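Derkuvora Publishes First Results From Household Chores Study

May 11, 2020

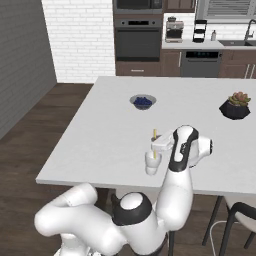 The Derkuvora Institute has released the first results of its study on whether robotic arms can take on routine kitchen work. The tests were carried out in simulation and covered 21 chores, among them clearing a table, moving cups and loading a dishwasher. Each chore was attempted 500 times.

Single-step tasks, such as lifting a cup and setting it down elsewhere, were completed in most attempts. Results fell sharply when several steps had to be performed in order.

"We would not advise any household to expect such a machine soon," said Tayla Hoani, who directs the study. "The arm handles one object well. A full table after dinner remains difficult."

A second phase, led by Thulani Sibiya, will repeat the chores on physical equipment at the institute's Bronddale site. It will also add shelf stocking and other shop-floor work. The institute expects to report on that phase in December.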